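Flandismont open day, handheld gripper demo — notes and questions
Automation and Robotics > Events and Visits
Started June 10, 2025

torque_ledger wrote:
Went to the Flandismont open day and spent most of it in the upstairs room where they record manipulation tasks. Posting what I took down before I forget it. Corrections welcome from anyone who was there.

The task set is household work: open a door, move an object from one shelf to another, close the door. The operator wears the kit and does the job directly. No leader arm, no teleoperation. Naveen Vashisht gave the talk and put the current set at 4000 episodes across 3 sites, with a target of 50 usable episodes per operator per session. Policies are trained on that and then run on a fixed arm downstairs, which we saw for a few minutes.

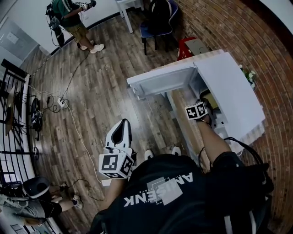
Pose tracking was the part I went for. They track the tool from printed tags and fuse that with an IMU, and Vashisht was open about where it degrades. Tag cubes hold up well while the operator faces the work, and get worse once a hand goes inside furniture. With the white cabinet door swung open and the right hand working next to it, the smaller cube on that hand is the one I would worry about. The larger one, near the base of the gripper in the left hand, has more clearance. He said dropouts under 100 ms are interpolated and anything longer flags the episode for review. He did not give a rejection rate.

Does anyone have numbers for tag tracking in tight spaces? We are looking at something similar for bin access at work.

semley_fan wrote:
We run the Semley tracker on a comparable setup. Inside a cabinet the problem is light more than angle. Exposure goes up, motion blur follows, and the tag corners smear. Fix the exposure, add light, and most of the dropouts go away. I would try that before changing the cube.

kbrandt77 wrote:
Disagree in part. Light helps, but a cube strapped to the hand also moves against the hand. You can have perfect detection and still be several millimeters off at the fingertip. A cube mounted on the gripper body doesn't have that problem. I'd want to know how often they recalibrate the hand one.

torque_ledger wrote:
I asked. Start of each session and again after any break. No check in between.

kbrandt77 wrote:
Then I would not trust the last third of a session for anything tighter than a door handle.

semley_fan wrote:
Depends on the strap. Ours is a Nendell wrist mount and the drift over a session is small enough to ignore for pick and place. For insertion tasks, agreed, use something rigid.

oldpanelshop wrote:
I was in the afternoon group. My complaint is cabling. Power and data across the floor is acceptable for a demo, but an operator turning around with a harness on is going to catch one eventually. Battery and onboard storage would solve it.

torque_ledger wrote:
Vashisht said an untethered version is planned for December. Weight is the holdup. They don't want to add a battery to the pack until they have shortened the sessions.

oldpanelshop wrote:
Fair. Ceiling drops would do in the meantime. Did your group get to see the arm fail? Ours missed the handle, backed off and retried with the same approach angle.

torque_ledger wrote:
We got one clean run and then they moved us along. If it retried at the same angle I would look at the training data. Operators rarely miss a handle, so there may be very few recoveries in there to learn from.

kbrandt77 wrote:
Aigner had the same issue with their drawer demo. They started asking operators to miss on purpose in a fixed share of episodes. I have the slides somewhere and will upload them to the files section tonight.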